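Semaan メイプル天板 K-263（ブッチャーブロック）

細長いメイプル材を接着して一枚の板にした、作業台・調理台用の天板です。製造はSemaan、国内での加工と発送はKedgateが行っています。脚や収納は付属しません。手持ちの脚、キャビネット、フレームなどに載せて使うための、天板だけの販売です。

色は明るい木の色一色のみです。着色品は作っていません。メイプルは一本ごとに色の濃さや木目の出方が違うため、並べると帯のような濃淡が出ます。小さな節の跡や、鉱物質を吸った灰色がかった筋が入ることもあります。強度には関係しないので、これを理由とした交換はお受けしていません。白っぽい材だけを選んでほしい、木目のそろった材だけにしてほしいというご要望にも対応できません。

仕上げについて

標準はオイル仕上げです。出荷前に表と裏、木口の全部にオイルを塗っています。裏面を塗らない製品もありますが、片面だけ塗った板は湿気の出入りが表裏で変わり、反りやすくなります。K-263では裏も表と同じ回数塗っています。

無塗装での出荷もできます。自分で好みのオイルやウレタンを塗りたい方はこちらを選んでください。無塗装の板は、届いてから塗るまでのあいだ、濡れた手や飲み物を近づけないようにしてください。輪染みになった場合はやすりで落とせますが、手間がかかります。ウレタンなどの塗膜をつくる塗料を塗るときも、表だけで終わらせず裏と木口まで塗ってください。

オイル仕上げの表面は、つやが控えめで、手で触ると木の感触が残ります。ガラスや樹脂の天板に比べると物を置いたときの音が低く、食器を頻繁に上げ下ろしする場所では違いがわかりやすいと思います。滑りにくいので、皿やトレーを押して動かすときには少し抵抗があります。これは好みが分かれるところです。

サイズと注文方法

長さは最長4000mmまで、一枚ものとしてお作りします。奥行きと厚みは在庫の板によって選べるものが変わるため、注文フォームで現在の組み合わせを確認してください。長さの指定はミリ単位で受け付けます。木材なので、季節により幅方向にわずかに伸び縮みします。壁と壁のあいだにぴったり納める場合は、実測の寸法をそのまま書かず、左右に隙間をとった寸法でご注文ください。隙間の目安は設置場所によって違うので、備考欄に部屋の用途と暖房の種類を書いていただければこちらから返信します。

角はごく小さく面取りしてあります。角を丸くする加工、コンロやシンク用の開口、配線用の穴あけは別料金です。開口加工をした板は返品できません。図面は手描きでかまいませんが、どちらが手前かを必ず書き入れてください。手前の印がない図面が届いたときは、確認がとれるまで加工を止めています。

卓上で使う道具との組み合わせ

この天板は包丁で直接切るためのまな板としても使えますが、傷は残ります。台所で使っている方の多くは、上に別のまな板を置き、天板は盛り付けや道具の仮置きに使っているようです。奥の縁に沿って容器を一列に並べておくと、手前側を作業に使えます。立てておきたい調理道具にはメッシュの道具立て、寝かせておきたいものには浅いトレー、すぐ手に取る箸は皿の上、と置き分ければ、引き出しのない台でもひととおり間に合います。

メッシュの道具立ては通気がよい反面、洗ったばかりの道具を入れると水がそのまま下に落ちます。天板にじかに置く場合は、水を切ってから入れるか、下に受け皿を敷いてください。底の平らなトレーも、濡れたまま長く置くと裏に湿気がこもります。一日に一度持ち上げて拭けば十分です。

陶器の皿は、裏の高台がざらついているものがあります。オイル仕上げの面で引きずると細い線がつくので、持ち上げて動かしてください。気になる皿は、目の細かいやすりで高台を軽くなでておくと線がつきにくくなります。

容器の色については、濃い灰色、青緑、白のどれもこの木の色となじみます。灰色のメッシュは木の上で輪郭がはっきり見え、白い皿は木目の濃い部分に置いても薄い部分に置いても見失いません。持ち手に色のついた調理道具も、明るい木の上では探しやすくなります。
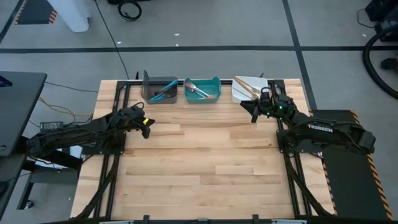 Jihad Salibaさんからは、奥に物を並べる使い方なら奥行きを一段階大きくしておいたほうがいい、という意見をいただきました。容器を置いた分だけ手前が狭くなり、皿を並べて盛り付けるときに肘が当たるのだそうです。ただし深すぎると今度は奥の箸に手が届かず、結局トレーを手前に引き出して使っている、とも書かれていました。

奥行きで迷った場合は、いま使っている台の上に新聞紙などを広げ、縁を折って候補の寸法にしてみてください。その上で普段どおりに皿と道具を置いてみれば、数字だけで考えるより早く決まります。立って使う台と座って使う台では届く距離が変わるため、実際に使う姿勢で試してください。

固定のしかた

裏面に下穴はあけていません。脚やフレームの位置が決まってから、現物に合わせてあけてください。木は幅方向に動くので、金物は丸穴で締め切らず、長穴のものを使います。長穴の向きは幅方向（板の奥行きの向き）です。長さ方向はほとんど動かないため、気にしなくてかまいません。

金属のフレームに載せる場合も同じです。フレームの内側に板を落とし込む形にするときは、前後に逃げをとってください。詰めて入れると、湿度の高い時期に板が膨らんで持ち上がることがあります。重い機器や万力などを天板に固定するときは、木ねじではなくボルトで貫通させ、裏に大きめの座金を入れるか、下の骨組みのほうに直接固定してください。

キャビネットの上に載せる場合は、キャビネットの上端が平らかどうかを先に確かめます。片側が低いまま締め付けると、板のほうが引っぱられてねじれます。薄い板をはさんで高さを合わせてから締めてください。

日常の手入れ

普段は固く絞った布で拭き、そのあと乾いた布で水気を取ります。中性洗剤は薄めれば使えます。塩素系の漂白剤、研磨剤入りのクレンザー、アルコールの原液は使わないでください。オイルが抜けて白くかさつきます。

水滴が玉にならず、すぐにしみ込むようになったら塗り直しの時期です。台所で毎日使う場合、最初の一年は2回ほど塗るとその後が楽になります。別売りの手入れ用オイルは300ml入りで、標準的な調理台の大きさなら余ります。表面が乾いた状態で布にとって薄くのばし、しばらく置いてから余分を拭き取ってください。拭き残すとべたつきます。オイルのついた布は丸めて捨てると自然に発熱することがあるので、水に浸してから処分してください。

醤油やカレーの染みは、早いうちなら濡れ布で落ちます。残ってしまったときは木目に沿って目の細かい紙やすりをかけ、その部分だけオイルを塗ります。周りと色の差が出ますが、使っているうちに目立たなくなります。鍋を火から下ろしてそのまま置くと焦げ跡がつくので、鍋敷きを使ってください。

箸や木べらのような木の道具は、色の濃い汁がついたまま天板に置くと跡になります。皿かトレーに載せておくのが簡単です。

日の当たる窓際では、メイプルは時間とともに黄みを帯びます。皿やトレーをいつも同じ場所に置いていると、その形だけ元の色が残ることがあります。気になる方はときどき置き場所を入れ替えてください。

配送と受け取り

配送はDruventの家具便です。長い板は重いため、玄関先での受け渡しには二人以上でお立ち会いください。階段での上階への搬入は、事前の申し込みがあった場合に限ります。廊下の曲がり角とエレベーターの奥行きは、注文の前に測っておいてください。土曜日の配達は希望が集中するので、平日より先の日程になることがあります。

加工費はカット一か所につき4000円、オイル仕上げは本体価格に含まれます。本体価格は長さと厚みで変わるため、注文フォームに寸法を入れると表示されます。

届いたらその日のうちに梱包を開け、傷や割れがないか確認してください。すぐに設置しないときは、平らな床に桟木を置いて水平に寝かせ、上にも下にも空気が通るようにします。壁に立てかけたままにすると反ります。片面だけビニールで覆うのも避けてください。反りが出た板も、軽いものであれば、桟木の上に数日寝かせておくと戻ることがあります。

よくいただくお問い合わせ

二枚をつないで使えるかというご質問がときどきあります。裏から継手金物で留めれば使えますが、継ぎ目に水が入りやすいので、流しのそばは避けてください。継ぎ目の木口には、設置前にもう一度オイルを塗っておくことをすすめます。

端材だけの購入もできます。寸法は選べません。Toon Kramerまでメールでお問い合わせいただければ、そのとき残っているものを写真でお知らせします。5月は棚卸しのため、端材の返信が遅れます。

厚みの違う板を同じ部屋で使いたい場合は、備考欄にその旨を書いてください。同じ時期に入荷した材から取るようにしますが、色味が完全にそろうことは保証できません。

関連商品
Semaan メイプル天板用 手入れオイル 300ml
Semaan メイプル端材（寸法おまかせ）
Kedgate 長穴付き天板固定金具
Kedgate 天板継手金物
Brametti メッシュ道具立て
Brametti 浅型キッチントレー
Brametti 木製鍋敷き

最近見た商品
Semaan オーク天板 オイル仕上げ
Kedgate 作業台用スチール脚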